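Speaker notes, "Seventeen Stops and a Towel"
Lâm Lâm, 2018-07-25

Slide 1
Say hello. Thank Natália Mendes for the slot and for reading the log so I didn't have to read it alone. Don't apologise for the title.

Slide 2: what Gider is meant to do
Two arms, one cloth, fold it, put it in the basket. My nephew can do it, though he needs to be paid. The Sovel controller runs both arms and is supposed to know where each one is at all times. Hold on to "supposed to". 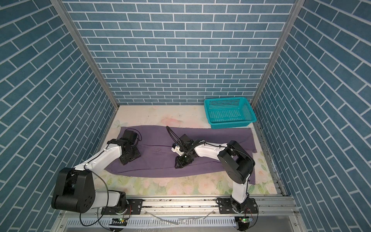 Slide 3: the fault
In 93 runs we had 17 protective stops. Fine, that's what stops are for. In 16 of them both arms froze. In the other one, the left arm froze and the right arm carried on with its day. Pause here. Let the safety people in the front row catch up.

Slide 4: why
Stop signal goes out on one line, gets split, goes to each arm. The right arm's connector had worked itself partway out. The software saw no answer from that side and filed it under "idle". Natália's comment in the margin was "idle is a strong word". Read that out, it gets a laugh.

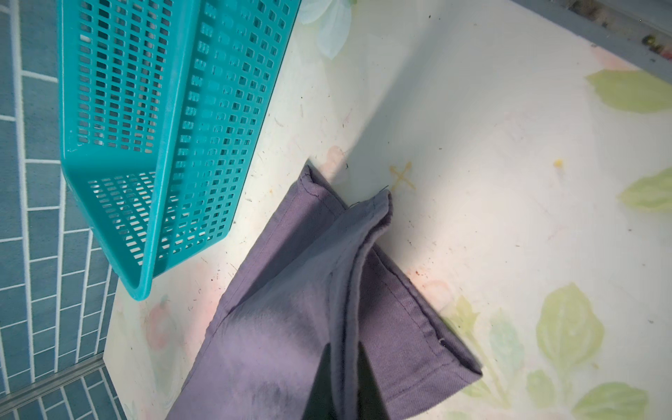
Slide 5: what we blamed first
The cloth, for two days. Then the grip force. Then Tạ, our planner, which was innocent and has had a formal apology in the commit history. Own up that I was the one who said "it can't be the wiring". Skip the story about the multimeter if we're short on time.

Slide 6: what we changed
No answer now means stop, for both arms. Connectors with a latch. Stop test before the first run of every day, hand on the button, eyes on both arms. Nobody reaches in on the strength of a green light. 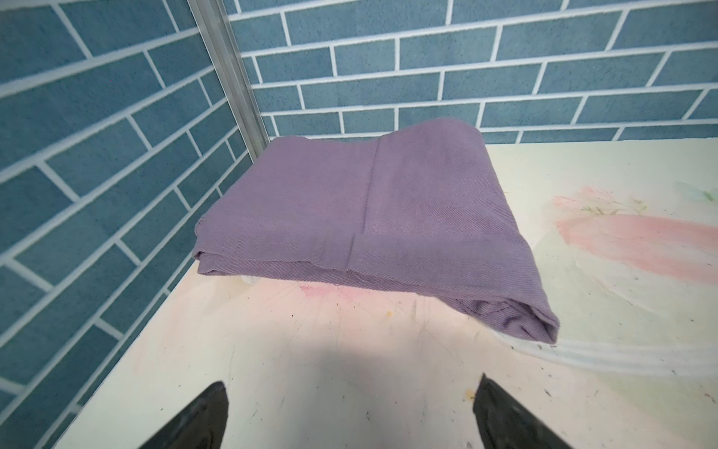 Gripper view: folded cloth, fingers open.

Slide 7: still open
Sitau wants the whole stop circuit redone in August. I'd like that too, and I'd like a budget. If someone asks whether it could happen again, say yes, then go back to slide 6.

Questions. Water is under the lectern.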